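Uso am Whiteboard: Einrichtung und Pflege der Zelle

Seit Mai läuft bei uns in der Werkstatt eine kleine Zelle mit dem Namen Uso. Ein Arm, ein Greifer, ein Whiteboard an der Wand. Der Integrator Orkon versprach eine Einrichtung in 6 Stunden. Es wurden 9 Tage, und den Greifer haben wir seitdem zweimal neu ausgerichtet. Auf dieser Seite sammeln wir Bilder und Notizen zur Wartung, vor allem für die Kollegen in Flasthorpe, die dieselbe Zelle bekommen sollen. Wer Werbung sucht, ist beim Hersteller besser aufgehoben.

Zur Grundeinstellung: Orkon liefert einen Parametersatz mit, der sich Salcedo nennt und angeblich für jede glatte Fläche taugt. Bei uns taugte er für die Mitte der Tafel. Am linken Rand stand der Finger jedes Mal ein Stück zu tief. Wir haben die Nulllage von Hand neu eingelernt und den alten Satz gesichert – man weiß ja nie, was das nächste Update überschreibt.

Die Greiferfinger prüfen wir alle 500 Zyklen auf Spiel und Abrieb, die Schrauben am Flansch gleich mit. Im Handbuch stehen 800. Nach 800 war bei uns ein Finger so locker, dass man ihn mit der Hand bewegen konnte.

Stift links am Board, mit klarem Klebeband umwickelt, rechts daneben unter dem Band ein kleines rundes rotes Teil, vermutlich ein Magnet oder Knopf, der schwarze Greiferfinger auf halber Höhe davor. Die Spitze zeigt nach unten zur Ablage.
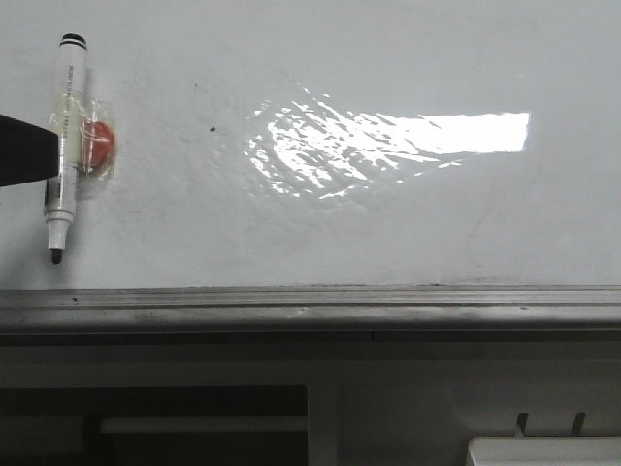 Ob die teure Halterung aus dem Zubehörkatalog mehr bringt als ein Streifen Klebeband, konnte uns bisher keiner vorrechnen. Das Band kommt neu, sobald es sich löst, danach wird die Greifposition im Schritttempo angefahren und kontrolliert. Automatik erst, wenn der Finger den Stift beim Anfahren nicht verschiebt.

Offen ist noch die Beleuchtung. Spiegelungen der Deckenlampe auf dem Board lassen sich laut Orkon in der Software ausblenden. Wir haben es mit zwei Einstellungen versucht und sind nicht überzeugt. Als Nächstes wird die Lampe versetzt, das kostet weniger als die Lizenz.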